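Open Day at the Sesar Carpet Mill, Brideno

The Sesar mill opens its doors to the public one day a year, in October. I had meant to go for several years and finally made the trip. Brideno is a small town with one main street, and the mill is at the far end of it, past the grain elevator. Parking was in a gravel lot across the road. Admission was free, but you had to sign in at the gatehouse and pick up a visor, a pair of foam earplugs and a sticker with your tour number on it. Mine was the second tour of the morning, with 15 people in it.

Our guide was Isauro Huerta. He has worked in the dye house and on the tufting floor and now schedules production. He talked at a normal pace and stopped before each noisy room to tell us what we were going to look at, so we did not have to try to hear him over the machines.

The tour began in the yarn store, a long brick building with no windows on the street side. Yarn comes in on cones, stacked on pallets and tagged by lot. Most of it is nylon. A smaller bay at the back holds wool, and the room smells of it. Isauro explained that lots are never mixed in one roll, even when two of them look the same by eye. The difference shows up after installation, usually along a seam, and by then the only fix is to take the carpet up.

From there we crossed a yard to the tufting floor. Two of the machines were running that day. A tufting machine works like a very wide sewing machine, with a row of needles the full width of the carpet. The needles push yarn through a backing cloth and small hooks underneath catch the loops. For cut pile, a blade slices each loop as it is made. The finished side faces down, so for the most part you are looking at the back of the carpet as it comes through. There is a mirror set low behind one machine so the operator can check the face, and we took turns looking into it. The noise is steady and you feel it through the floor.

A cone feeds each needle through a thin plastic tube, and the tubes run overhead in bundles from the racks to the machine. Threading a machine from empty takes a crew most of two shifts. When a yarn breaks, a lamp comes on over that section and somebody walks down, finds the end and ties it back in. We saw this happen twice. The second break took longer because the tube had to be cleared with compressed air.

The dye house was the part I had been most curious about, and it was partly closed. One of the vats was being relined, so we stayed behind a rope near the door. Isauro passed around sample cards. Solid colors are the hardest to get right, he said, and a plain light gray is harder than anything with a pattern. Every small fault is visible on it. Mixed colors are more forgiving. For those, yarns in several shades are twisted or blended before tufting, and the flecks fall where they fall. Beige, tan and cream with some dark brown is an old combination and still sells every year, mainly for hallways and family rooms where crumbs and grit get walked in. 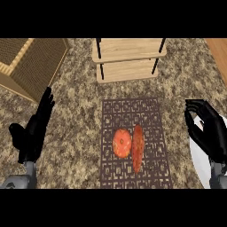
Getsemaní Rosales wanted to know if a flecked carpet really wears any better than a plain one, or if it just looks cleaner for longer. She had put a plain cream one in her own stairwell and regretted it by the first winter.

Isauro said the wear depends on the fiber, the twist and how tightly the tufts are set, and that color has no part in it. Two carpets off the same machine with the same yarn weight will flatten at the same rate. The flecked one hides soil, so people put off cleaning it, and the grit left in the pile does its own damage. His advice was to vacuum both on the same schedule. He also said that for stairs he would look at density first and everything else second.

The finishing hall came next. The tufted cloth gets a coat of latex on the back, then a second backing is pressed on and the whole thing goes through an oven. The oven is long enough that you walk beside it for a while, and this was easily the warmest spot on the tour. At the far end the carpet is sheared to an even height. The clippings are drawn off by suction and baled. The bales go to a firm called Shakya that turns them into padding. I had wondered what became of all that fluff.

After shearing, each roll passes over a lit inspection table. Two inspectors sit side by side with small hand tufting guns and fill in any missed stitches. The inspector nearest us showed how to find a gap by running a thumb across the rows. I tried it on a scrap and missed the gap three times.

The test room is upstairs, and only half of the group could go in at once. A sample is fixed inside a drum with a heavy studded ball and tumbled for hours, then compared with a set of reference photographs. There is also a frame with a chair caster that goes around and around on one spot. The stain test used coffee, mustard and a red fruit drink. A printed sheet on the wall gave the grades, which I did not have time to copy down.

The tour ended in the remnant shop. It is open all year, though the prices were marked down for the day. Short ends are sold by the piece and bound on the spot if you are willing to wait. I bought a runner for the back hall for 46 dollars, with the binding included. The line for the binding machine was long, so I went across to the canteen for soup and came back for it.

A few practical notes for anyone thinking of going. Wear closed shoes, or they will turn you away at the gatehouse. The tufting floor can be visited in a wheelchair but the test room has stairs only. Children under 12 are kept to the yarn store and the shop. The first tour leaves at nine. If you are coming by bus, the Cumska line stops at the grain elevator, and the last one back leaves at 5:40 in the afternoon.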